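I'd been meaning to get to the Skokcombe open day for ages, and this year my sister finally made me put it on the calendar. 30/08/2026, gates at ten, parking in a field. We got there early and still ended up behind a school bus!

If you haven't been, Skokcombe is a row of old mill sheds rented out to small furniture and glass workshops. Most of the year you can't get past the front desk, but on open day every door is propped and you just wander in. Entry was 5 dollars, and you got a paper map that I lost before the second shed.

We started at Harju, the chair people. Tomás Brandão was steaming strips of ash and bending them around a form, and he let a couple of kids hold the clamps. I could have stayed all morning (I love the smell of wet wood), but my sister had her eye on the upholstery place, Adisura, so off we went. Hanane Morsy was there with a wall of fabric ends at giveaway prices. I came home with enough green wool for two cushions and no idea how to sew piping.

Lunch was a bit of a letdown. One soup, one kind of roll, and a line 34 people long. I know because the man ahead of me counted out loud. Next time I'm packing sandwiches.

The part I keep telling people about, though, is the glass shed. Trititz does tabletops, shelves and cabinet doors, and Eduardo Veloso gave a talk on edges that was way more interesting than it sounds. He passed around little offcuts with different finishes – flat polish, pencil edge, a bevel – and had us close our eyes and guess. I got every one of them wrong. A custom top starts at 500 dollars, so my old coffee table will have to wait, but I did ask a million questions about tinted glass. Gray hides dust better than black, he says, and shows fingerprints just as badly.

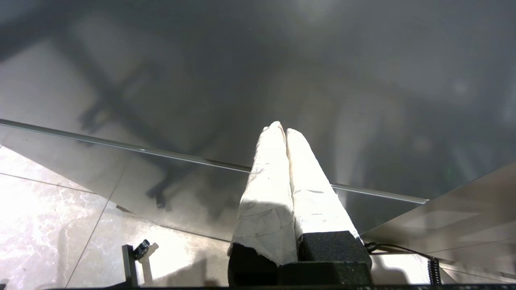
Smoky gray glass at Trititz, with blurry dark reflections and a bright glare toward the top.

I really went back and forth on that gray. It picks up everything around it like a mirror, and I can't decide if that would be lovely in my living room or drive me crazy by September. My sister says crazy. Eduardo's tip for cleaning was a barely damp cloth first and a dry one right after, and no spray straight onto the surface.

We finished up in the yard, where Cyril Naylor was selling seconds off a trailer. I got a small shelf with a scratch on the underside for 20 dollars and carried it back to the car wrapped in my green wool. The sheds close at four and the good seconds were gone by two, so go to the trailer first if that's what you're after.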